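Unit 6. The Grocer's Order Book as a Source

Reading for this unit: the photocopied pages from the Mac Suibhne order book (pages 12 to 19) and the price list of the Vuvimach wholesale house. Please bring both to class, with a pencil.

1. What kind of book is it?

In the last unit we worked with trade catalogs. A catalog tells us what a seller hoped to sell. An order book was written on the other side of the counter, after the customer had already decided. The clerk wrote the name or house of the customer, the goods, the quantity, sometimes the price, and a mark for delivery. Most of these books were thrown away when the debts in them were paid. The ones that remain were often kept by accident, for example under newer account books in the same cupboard.

The Mac Suibhne book comes from a family grocery in Lornuden. It has 384 pages and covers a little less than two years before the First World War. The first pages are missing, so we do not know the exact month in which it begins. The last entry is from December.

2. How an entry is built

A usual entry has one to five lines. The clerk uses many short forms, and the same short form can have two meanings. "Bt." is butter in most places, but on the pages with vegetables it must be beet. "Do." means ditto, the same as the line above. A small cross at the end of the entry means that the boy took the order to the house. A circle means that the customer came for it.

Quantities need special attention. Dry goods such as sugar, rice and tea are given in pounds and ounces. Vegetables are given in four different ways: by weight, by the bunch, by the peck and by the piece. The bunch is the most difficult for us. It had no fixed weight, and it became smaller or larger with the season. When carrots are written by the bunch, we can think that they were sold with the leaves on. When they are written by weight, the leaves were probably taken off, and the carrots had come from winter storage.

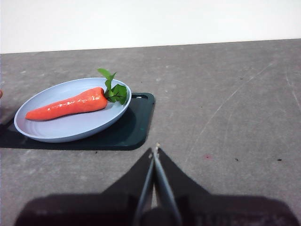 Carrot with leaves, on a light blue plate.

For this reason you should never add bunches and pounds together in one column. Students do this every year, and the result looks very exact and means nothing. Make two columns, and leave them apart until the end.

3. Comparing with the wholesale list

The Vuvimach list has 582 numbered articles, and 241 of them are food. The others are soap, lamp oil, brushes, paper, string and so on. The grocer in Lornuden bought from this house, but he did not buy everything there. Eggs, milk and most green vegetables do not appear in the list at all, although they appear on almost every page of the order book. They came from farms on the Pestley side of the river, and we have no written source for this trade except a few notes on the inside cover.

This shows a general problem. Goods that traveled far left a lot of paper behind. Goods that came three miles in a cart left very little. If we read only catalogs and price lists, the kitchen of that time seems to be full of tins and packets.

Canned tomatoes are a good case for practice. Find them in the list (the number is in the upper three hundreds), write down the wholesale price for one dozen, and then look for the price of a single can in the order book. The difference is larger than most people expect – and it is not the same for all customers.

4. Delivery and the things used for it

The order book speaks about goods and very little about the objects around them. We find the word "basket" in two senses. Sometimes it is a measure, as in "1 bskt. plums". Sometimes it is an object that had to come back, and then the clerk writes "bskt. out" and later "bskt. ret." beside it. A customer who kept a basket too long was charged for it, and the charge was crossed out when the basket returned.
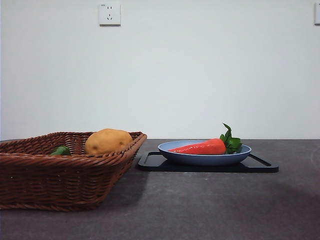 Wicker basket with braided rim.

Boxes and sacks were treated in a similar way. Bottles were counted more strictly, with their own page at the back of the book. Please look at this page before you begin the exercise, because the handwriting there is of a different person and it takes some time to get used to it.

5. Exercise

Choose one household that appears at least six times on your pages. Make a table with the goods, the quantity, the unit and the delivery mark. Copy the short forms exactly as they are written and put your own reading in a separate column. If you cannot read a word, write a question mark. A question mark costs no points. A wrong word without a question mark does.

Then write a commentary of up to 600 words. Please answer at least these points:

– Which goods come regularly, and which only once?
– Which units are used for vegetables, and do they change with the season?
– What must this household have eaten that it did not buy from the grocer?

The table and the commentary are handed in together at the start of Unit 7. Tables made by computer are fine, but print them in landscape format, otherwise the last column is lost.

Related handouts
Unit 4. Reading an Old Price List
Unit 5. Trade Catalogs and Their Customers
Unit 7. Cookbooks with Notes in the Margin
Weights and Measures: A Short Table
List of Short Forms in the Mac Suibhne Book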